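Tresberg publishes handling practice for hand-held gripper work on storage furniture

Document sets out how operators should approach doors, locks and shared floor space when demonstrating tasks for robot training

URKDEN - Tresberg has published a working practice for teams that use hand-held grippers to record manipulation tasks on cabinets, lockers and similar storage furniture. The document was prepared with Nudo, which runs recording sites in Urkden and Ağca, and applies to new work at both sites from December.

The practice covers the period from site check to data handover. It does not replace machine safety rules for powered robots, and it sets no requirements for the design of the grippers themselves.

"Most of the existing guidance starts when a robot arm is switched on," said Ilgın Ertürk, who led the drafting at Tresberg. "A large share of the work now takes place before that, with a person holding the tool. We wanted the same level of detail for that stage."

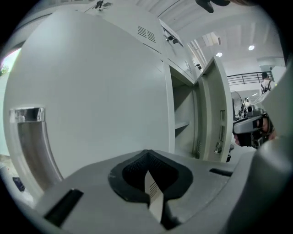
2 min read

Steel locker cabinets are treated as a separate class in the document. Doors may be swung open, vent slits can catch a fingertip, and keys are often left hanging in their locks. Operators must record the state of each lock before the first take and return it to that state after the last. A key may stay in a lock during recording only if the task sheet says so.

Where two grippers are used at the same cabinet, the sheet must name which one holds the door and which one reaches into the compartment. The free hand must stay clear of the hinge side while a door is moving.

A further section deals with other people in the room. Sites with a walkway, mezzanine or open floor next to the work area must mark a boundary on the site plan. People passing through may appear in recordings only where the site has given notice and holds a record of consent. Faces are to be blurred before handover.

The draft was tested against 3,431 recorded takes from the two sites. Reviewers returned 59 of them, mainly for a missing lock entry or a task sheet that did not match the furniture used. Each returned take was either corrected on paper or removed from the set.

Duygu Karaca, site operations lead at Nudo, said the lock entry had been the hardest item to put in place. "It adds about 2 minutes per cabinet. Operators skipped it at first when the cabinet was already open - the form now asks for it before a take number is issued."

Under the practice, a reviewer who did not take part in the recording must check the first 100 takes from any new site. After that, the site may move to sample checks, provided the sample includes every type of furniture in use.

The document is available on request from the Tresberg standards desk. Comments on the section covering shared floor space will be accepted until the next revision.

Media contact: Tresberg standards desk, Urkden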